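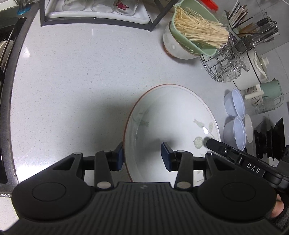
## The bowl swap is back, and the sink at Abdella Hall has never been so full

I went down to Abdella Hall for the spring bowl swap planning to stay for an hour and write up something quick for the neighborhood page. I stayed for most of the day, I came home with two bowls I didn't need, and I smell like broth. So this is a little longer than quick!

For anybody who missed it last year, the swap is simple. You bring dishes you've stopped using (bowls, mugs, serving plates, that gravy boat from your aunt), you put them on the long tables in the main room, and you get a paper ticket for each one. Then you trade the tickets for somebody else's stuff. Whatever is left at closing goes to the Morance thrift shop over on the canal side, where it gets sold for next to nothing. There's soup at noon, and the soup is half the reason people come, if you ask me.

By the final tally, 1,337 pieces came through the door this March. That is a lot of dishes. Last year the whole thing fit in one room with space left for a coat rack, and this time the tables ran out into the hallway and down as far as the bathrooms. I watched a man carry in a laundry basket of soup plates, set it down, get his tickets, and then go back out to the car for another one.

My favorite of everything I saw was a big white ceramic bowl with a thin brown-orange rim and pale green fish and leaves on the inside, plus a faint stitched sort of line running near the edge. It was on the kitchen counter when I came in to beg a glass of water. I'm a sucker for fish on dishes. I asked twice if it was going out on the tables and twice I was told to wait and see, so I waited, and yes, it went out, and yes, somebody with quicker elbows got to it first. If that was you, I hope it's getting used for noodles at the very least.

The kitchen, by the way, is where you want to be at these things. It's a speckled light gray counter that curves along by a dark stainless sink, and pretty much every inch of it was doing a job. White dishes racked upright in the sink, drinking glasses upside down on a white tray, a round wire rack with a holder stuffed full of chopsticks and spoons and those old-fashioned cut-glass cups tucked in with it. I have a soft spot for cut-glass cups too. My grandmother served pudding in hers and we weren't allowed to touch them until the pudding was already in.

### What was in the soup

Mushrooms, mostly. There was a bunch of enoki in a pale green colander basket, perched on top of another large white bowl, and I was so pleased to see them, as I'd only ever had them in restaurants. The broth was a plain one with ginger and green onion, and the enoki went in right at the end so they kept a bit of crunch. You could have it with noodles or with rice. I had it with noodles and then, in the interest of complete reporting, with rice.

They got 200 servings out of the kitchen before the pots were scraped clean, and the line was still out to the coat hooks when the last one went. The plan for the fall swap is to borrow a second stove top from Zaltau, the cooking supply place on the corner, who already lent the big pots. Zaltau also gave away wooden spoons at the door. I got one. It's a good spoon.

A few people have asked me for the recipe and I don't have a real one, I only have what I scribbled on the back of a ticket. It goes like this:

- a big knob of ginger, sliced, skin left on
- green onions, the white parts in early and the green parts at the end
- soy sauce until it tastes right
- enoki with the root end cut off, pulled apart with your fingers, in for a minute or two

You'll want more ginger than you think. I made it at home the next evening and mine was bland, so I'd go heavier.

### The tables

It was a great year for serving bowls and a terrible year for matching anything. If you came looking for a full set of dinner plates, you were out of luck by ten in the morning. There was one complete tea set, white with a gray band, and two friends who both wanted it ended up splitting it down the middle, saucers and all, and they'll have to have tea together from now on. Mugs were everywhere. I counted nothing, but I'd guess one mug in three had a bank or a radio station on it.

The chipped stuff went on its own table this time, which was new. Anything with a chip or a crack was free, no ticket, and I thought it would just sit there, but the garden people cleared it before lunch. Cracked bowls make good drainage in the bottom of a planter, I'm told. Somebody else was collecting blue pieces for a mosaic along her front steps, and I would love to see it when it's finished.

I did hear some grumbling about the tickets. One ticket per piece means a saucer is worth the same as a soup tureen, and a few folks felt that wasn't fair. I traded a mug for a casserole dish with a lid, so I'm keeping quiet on that one. There's talk of two colors of ticket in the fall, one for small things and one for large, and there's a sheet up by the front desk at the hall if you want to have your say.

### Prurero wants your lids

The Prurero repair bench set up by the back door again, gluing handles back on and fixing wobbly pot knobs while you waited. They fixed 14 pieces by closing time and took a few trickier ones away with them. If you left something, it can be picked up at the hall's front desk from next week, and please bring your half of the tag!

They're also collecting lids. Any lids: glass, metal, ones that have lost their pot. They want to lay them all out at the fall swap and let people come along with their lonely pots and try them for size. I have at least three at home that fit nothing I own, so I'm all for it.

### If you're planning on the fall one

Doors will open at eight again, and parking behind the hall fills up early, so use the school lot across the street. Wrap your things in dish towels if you can. The newspaper piled up so high this time that there was a wall of it next to the recycling by noon, and the dish towels are handy for carrying home what you pick up anyway.

Dishes should come in clean. Most did, but enough arrived dusty that the kitchen crew spent a good part of the morning washing, and they'd like to sit down at some point in the day. They're looking for 8 more pairs of hands for the fall, for washing, drying and ladling. It's a two-hour shift and you get your soup before the line opens. I've already put my name down for drying.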